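Notebook, August, 16:40

Still not convinced by Milagros's result. She says the policy trained on 800 hand-held gripper demos copes with soft packaging as well as it does with cartons. Her test set was 100 grasps, and only 11 were on zip pouches. I wouldn't hang a claim on that.
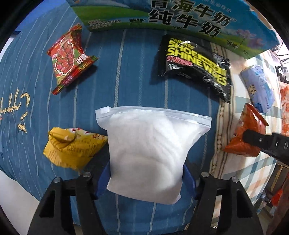
Indrek wants to halve the demos to 400 and see if the score drops. Fine, but the cloth stays the same in both runs, so we may just be scoring the background. Asked Zane for a plain one. Rerun first, then argue.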